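Ribbed pads or flat ones? We took both outside

March 2018

I've been meaning to write this one up for ages, and now that the Mivero pads have had a proper outing I finally can! We've been comparing finger pads for our hand-held gripper, the old flat ones against a ribbed set from Mivero, and I got tired of doing it at the same bench under the same lights. So we packed up and went out to a patio for the afternoon.

The plan was simple. Same handle, same plates, same camera, 2 sets of pads, and whatever small stuff we had with us. We logged 202 grabs before the battery gave out (the spare was on the charger back at Minow, thanks to me).

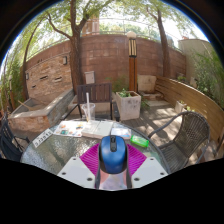 Nogueira

My favorite test by far was the blue computer mouse. It's glossy and rounded, and it's exactly the kind of thing our flat pads hate. With the magenta ribbed ones you squeeze and they fan out to either side, and I could hold it upright over the glass table without clenching my whole hand – a nice change after last November, when I had a sore thumb for a week.

The flat set still has its fans here, me included, for paper and thin cards. The ribs catch on edges and I dropped more of those than I'd like to admit. Patchy sun was hard on the camera too, and I'll be going through the clips this week to see how many we can keep.

Next up is the same round with the Buto controller on the motorized version, 30 grabs per object. Swapping pads takes two screwdrivers and some patience, so don't expect results overnight – but I'll post the numbers as soon as I have them.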